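Moving to a smaller town with a kid who's learning to read - how do you deal with the library situation?

Posted in Family & Schools by wasilewska_mom

Hi all, we moved from Wilport to Orkham in August and I'm still getting my feet under me. My daughter is 5 and just starting to sound words out, and back in Wilport we basically lived at the library. There was a story hour, a whole wall of early readers, the works. The Orkham branch is sweet but it's tiny, and the early reader shelf is maybe two feet wide. We went through it in a month.

She's also decided she hates the little phonics booklets the school sends home. Cries when I get them out. I don't want to turn reading into a fight every night at 7, but I also don't want her to slide. What did you do? Is there a trick to getting books sent over from Wilport? Do I need to back off completely?

2 replies

juvine_street

Oh I feel this, we did the same move with 3 kids! First thing, ask at the desk in Orkham for an interlibrary request. They don't advertise it and the form is ugly, but you can put in for a whole stack at once and they come over on the van. Ours usually took a week, sometimes longer around the holidays. Put "early reader, any title" in the notes box and let the Wilport people pick. We got some duds that way but also a series about a goat that my middle one read until the cover fell off.

As for the booklets - I'd put them in a drawer for a bit. I told the teacher we were taking 2 weeks off and she was totally fine with it. We did words in other ways, like letting them write the grocery list (my list said "chez" for years) and messing around with magnetic letters on a table. 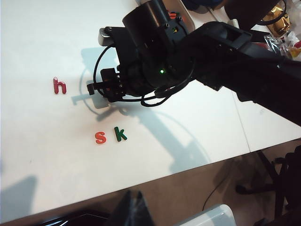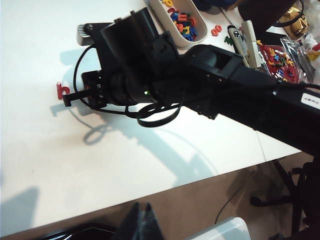 posted by juvine_street, Orkham, 9:40 pm

Anyway, the other thing that helped us was reading TO them way past the point where they could do it themselves. I'd read a page, they'd read one word on the next page, any word they wanted. Some nights it was "the" every single time and I just let it go. By spring my youngest was grabbing whole sentences off me and getting mad if I turned the page too soon.

Also check the thrift store behind the post office! They sell kids' books by the bag and the good ones go early in the morning, so don't bother after lunch.

old_mill_road

Seconding the van requests. You need a Wilport card number for some of it, so if you still have yours don't let it expire.

I don't agree about putting the booklets away, though. My son needed the routine, and when we skipped it was twice as hard to start up again. We did one page after breakfast instead of at bedtime and the crying stopped. Might just be that she's tired by 7? Mine was a wreck by then.

The thrift store is closed for painting right now, by the way. Sign on the door says they'll be back next month.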